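## Open Day at the Mirnden Automation Laboratory

Drorkano welcomed 384 visitors to its laboratory in October. Demonstrations ran every 40 minutes and were led by Hala Younis, with Lahcen Saber taking questions from school groups. 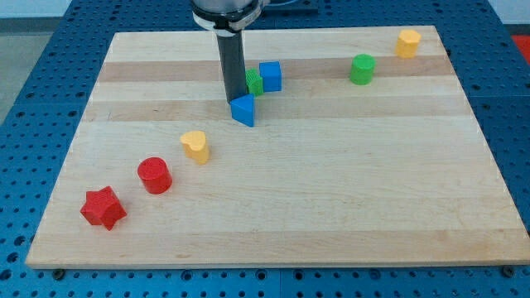
*The arm at work over the board of colored blocks, with its gripper pointed down at the blue triangular prism.*

Further pictures from the day will be added to this gallery. Schools wishing to attend the spring session may write to the Benjelloun office. Each group is limited to 14 students.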